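How to Budget for a Second Arm (Before You Fall in Love With One)
Last updated: August
Filed under: Automation > Buying & Planning

Everybody prices the arm. The arm has a page with a big number on it, so you write the number down, show it to your boss, and go to lunch feeling responsible. Then the rest of the bill shows up.

Start with the part you want handled, and pick the worst one. Boxes stack themselves in any sales demo. Ask to see your own wiring harnesses, the ones that go limp and hook onto their neighbors.

Next, price the hand on its own line. A two-finger gripper is cheap and good at more than it gets credit for. A hand with jointed fingers costs more and eats fingertip pads, so ask what a set costs and how long it takes to ship. Brorkbridge quoted us 14 working days. We now keep spares in a drawer.
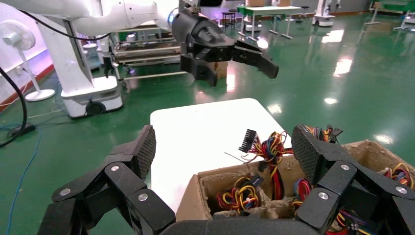 Then measure the floor. Wheeled bases need room to turn, and people need room to walk past them while pretending they aren't nervous. Add power strips, cable covers and a table that doesn't wobble. We put $168 down for cable covers and spent it twice.

Now the hours. Lina Nimri, who keeps our books, makes me enter setup time as a real cost — over 100 hours for our first cell, most of it spent on things I had called "minor" in the plan.

Last, get the support contract in writing before you sign for the hardware. Arneck's covered phone calls. It did not cover anyone picking up after 4 p.m.

Add it all up, put 14 percent on top, and go ask for the money.

Comments (3)

fodder_ops: We skipped the pads line. Guess what we ran out of.

Esperanza Pettigrew: Does the 14 percent include training? Our operators needed two full days each.

R. in packaging: $89 for one replacement cable. One. Put that in your spreadsheet.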